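Keltwood Home Forum > Kitchens > Benchtops and splashbacks

Thread: Seam in speckled benchtop, is this acceptable?

silvan_m
15 September 2024
Hello all. Our benchtop was put in by a small firm in July, grey with black and white flecks, two slabs. I was told the join would be "almost invisible". I see it every morning when I make the coffee. The worst place is the front, where the join goes through the rounded edge and there is a small notch, like a chip. My questions:

1. Is the notch a fault of the join, or did it come later from a knock?

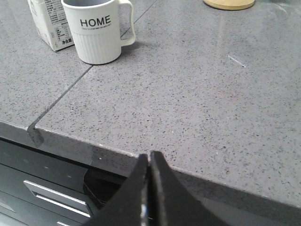
2. Should the two slabs be level at the front?

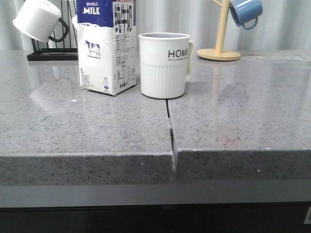

The join from the front, between the milk and the mug

I wrote to the installer and he offered to fill it for 100 dollars. I find this strange, to pay again for the same join.

birdie_s
Don't pay. My join is the same kind of stone colour and I have to hunt for it. Yours is a dark line with a jagged gap, and one slab sits forward of the other. That needs doing again.

Efa P
I disagree a bit with Birdie. A visible join is normal, mine is visible too and I stopped noticing it. The front edge is another matter, crumbs and milk will get in there. Filling can be fine if they use colour-matched resin. Ask which one, mine was done with Odera and it has kept its colour.

birdie_s
Filling doesn't make slabs level, Efa. If the cupboards under it have moved, the filler will crack again.

silvan_m
Thank you both. I looked again after reading this, with my face down near the bench and the mugs moved to the back. The gap gets wider toward the front, and the right side is a little lower than the left.

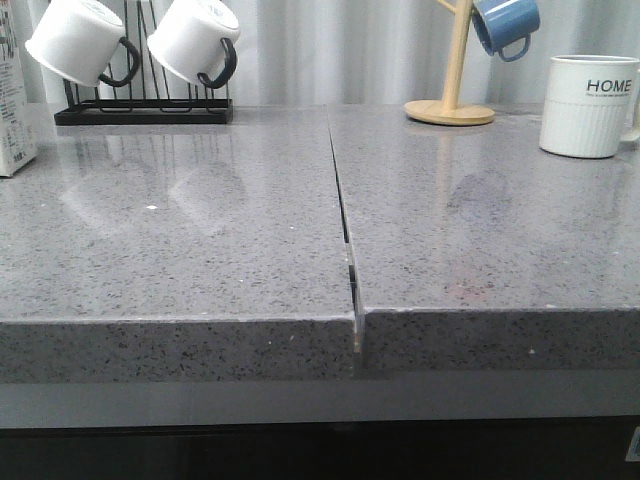
So I think Birdie could be right about the cupboards — the right one stands on adjustable legs, and I never checked them. My contract says only "joins to be neat", no number. I paid 500 as the last part already, unfortunately.

vic.urio
Check the legs first, before any resin. Kickboard off, spirit level across the join, then turn the leg a little at a time. Go slowly, the old glue may let go suddenly. I'd want the installer there for it.

Efa P
Agree with Victor. And send him the photos in writing, don't ring.

silvan_m
I have written to him today. I will report what he answers.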